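Tisell Adopts Good-Practice Rules for Two-Arm Robots Handling Liquids

2021-07-18

The Tisell Institute has adopted a set of good-practice rules for laboratories in which two robot arms work together with open liquids. The rules apply to all sites in the institute's network and replace the general bench safety notice under which such work has been carried out until now.

The document, known as the Groltano Guidelines, contains 14 rules on cable routing, grip checks, spill limits and the keeping of records. It was prepared by a working group led by Yvonne Inskip, head of laboratory standards, and was open for comment to member laboratories before its approval.

"Pouring is a simple task for a person and a demanding one for a pair of machines," Ms. Inskip said. "Our members asked for one text that an operator can read before a shift and apply the same day."
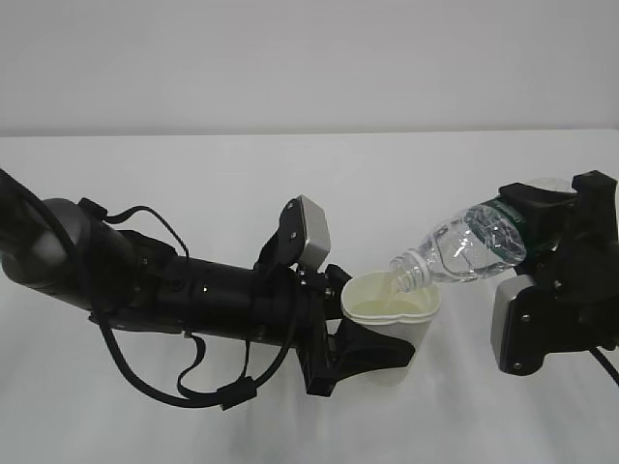

Two robot arms at work on a pouring task, one holding a paper cup and the other a water bottle.

Under the guidelines, only drinking water may be used in routine trials, and no container on the bench may hold more than 800 milliliters. Electrical connections must be kept off the work surface. A trained operator must remain within reach of the stop control whenever a container is open, and a trial must be halted if either arm loses its grip.

The working group reviewed records from 3,000 pouring trials conducted at the institute's Bridmont and Fairclough sites. Of these, 104 were stopped early by the operator. According to the group's report, the most frequent cause was a container placed outside the marked start area.
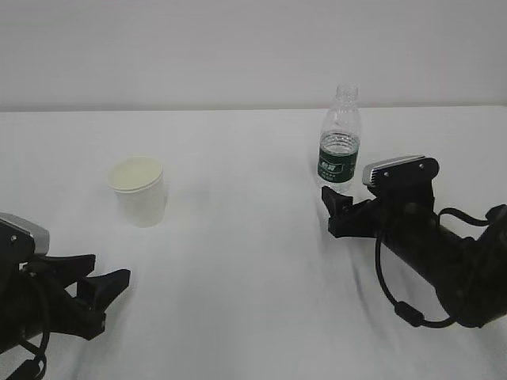

Start conditions are therefore covered in a separate section, drafted by Édgar Quintero of the Bridmont site. Laboratories must fix the position of each item in writing and must use a plain, light-colored surface so that spills and stray objects can be noted quickly. A white cloth, with the cup toward one side and the bottle set farther back, meets the requirement. Creases are permitted if all items stand upright. Cables that hang in a loop from an arm must be checked for free movement before each session.

Gemma Fothergill, who manages the Fairclough site, said her staff had worked to a draft of the rules and had found the written start positions to be the most useful change. She added that the record form had been shortened at the request of operators.

Laboratories have until the end of July to name a responsible person and confirm that operators have read the text. Questions on the guidelines may be sent to Callum Cheetham in the institute's standards office.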